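Home Guides Bedroom Care sheets Contact

Jun 27, 2022
By Tormod Lindqvist

Section 4. Dressing the bed and using it as a folding surface

This section covers the Rurkia bed with the Celis padded headboard, after assembly. It applies to rooms at Setatcombe where the bed stands with one side or end against a wall. The frame bolts must have been tightened as described in the previous section. Do not dress the bed if the mattress base moves when pressed at a corner.

Fitting the sheet

1. Remove all bedding, clothing and chargers from the mattress. Place them on a chair, not on the floor.

2. Check that the mattress lies square in the frame and touches the base of the headboard along its full length. A gap will collect small items and allow the sheet to work loose.

3. Find the care label on the fitted sheet. On the Beaulieu sheets it is sewn into one short end. Place that end at the foot.

4. Fit the two corners nearest the wall first. If there is not enough space for a hand between mattress and wall, pull the bed out by the frame. Do not pull by the headboard.

5. Fit the remaining corners. Lift each corner of the mattress slightly and pass the elastic fully underneath.

6. Smooth the sheet with the flat of the hand, working from the wall side outwards. Creases left from storage will remain for a while and need no attention. Creases that run from corner to corner mean that one corner is pulled tighter than the others. Release that corner and refit it.

7. Push the bed back to the wall.

Note: The green sheets vary in shade between batches. Keep sheets and pillowcases from the same batch together when storing them.

Caution: Do not kneel on the edge of the mattress to reach the far corners. The side rail is not designed for a point load.

Using the bed for folding

The bed may be used for sorting and folding clothes where the room has no table. The sheet should be fitted and flat before starting. Pillows and covers are removed so that the full surface is available.

8. Bring one garment at a time to the working area. The working area is the part of the mattress you can reach without leaning, with room left at the headboard side for anything that has to stay on the bed.

9. Move a charging phone clear of the garment before spreading it out. The preferred place is against the base of the headboard with the cable leading away from the working area. A cable that passes beneath a garment will be dragged when the garment is turned.
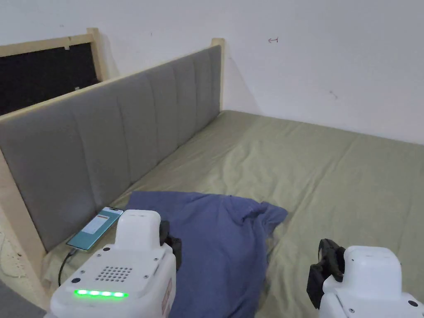

10. Take hold of the garment at two points on the same edge and lift until the cloth hangs free. Lower it so that the far edge touches the sheet first. Most of the creases will fall out at this stage.

11. Open any flap or corner that has turned under. Check the underside by touch if the cloth is dark, as folds in navy and black cloth are difficult to see under ceiling light.

12. Smooth from the centre towards the edges. Use light pressure. Heavy pressure moves the sheet together with the garment and the creases return.

13. Fold side to side, then end to end. Where the garment has sleeves, lay them flat on the body before the first fold. Where it has legs, place one leg on the other with the seams together.

14. Set the folded garment at the foot of the bed, fold facing outwards. Start a second pile before the first begins to lean.

Note: Damp clothes should not be folded on the bed. Hang them for at least 90 minutes and check the seams and waistband before bringing them back. The mattress cover is not waterproof.

Note: If the garment slides on the sheet, the sheet is too loose. Return to step 5.

Charging on the bed

A phone may be left on the sheet while clothes are being folded. It should lie flat and uncovered. Unplug it and remove it from the bed before the covers are replaced. Do not run the cable between the mattress and the headboard, where movement of the mattress will wear the outer sleeve. Cables with a split or flattened sleeve must be taken out of use.

Headboard clearance

The Celis headboard has vertical padded channels set in a light wood frame. The channels gather dust at their lower ends, so the base of the headboard should be kept accessible. Flat items such as folders may stand there for a short time but should be cleared when the bed is made up for the night. They mark the fabric if the mattress presses on them.

15. Run a dry, soft brush down each channel from top to bottom. Do not brush across the channels.

16. Wipe the wood with a cloth that has been wrung out well. Dry it straight away.

17. Check that each upright is vertical and that nothing is wedged between the headboard and the mattress.

Caution: Do not use the top rail as a drying rail. Water marks on the upholstery are permanent.

Boxes and stored goods

Cartons may be kept beside the bed where there is no cupboard. The following applies.

a) Stand the carton on its base and lean it against the wall only if it is full enough to hold its shape.

b) Keep the printed side facing the room so that the contents can be identified without moving the carton.

c) Reseal open cartons with tape across the full width of the lid.

d) Do not put a carton on the mattress. A packed carton can weigh up to 30 kg, and the corners will mark the sheet and the cover below it.

Re-used cartons carry the print of their first contents. If something else is kept inside, write this on a label and fix it next to the print.

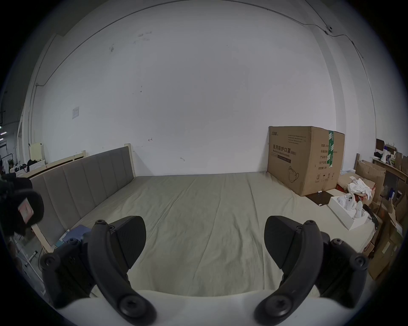 Bedroom Set-up Guide, page 49

Wall side

The wall behind the bed should be inspected whenever the bed is pulled out. Scuffs on white paint at mattress height usually come from the frame and show that the bed is being pushed back too hard. Small marks may be cleaned with a damp sponge. Pencil marks and arrows left from fitting work should remain until the work has been signed off, and may then be rubbed out with a soft eraser.

Cables fixed along the top of the wall must not be used for hanging clothes or decorations. Where a cable has dropped from its clips, report it and leave it in position. Do not stand on the mattress to reach it.

Final check

18. Sheet fitted at all corners, elastic out of sight.

19. Folded clothes removed and put away.

20. Phone and cable removed from the bed.

21. Base of the headboard clear.

22. Cartons upright and closed, with space left to walk along the open side of the bed.

If the sheet has come loose again within a week, compare its size label with the mattress label. The Beaulieu sheets supplied before May were cut for a shallower mattress and should be returned to the linen store for exchange.

Continue with the next section for pillows, covers and seasonal storage.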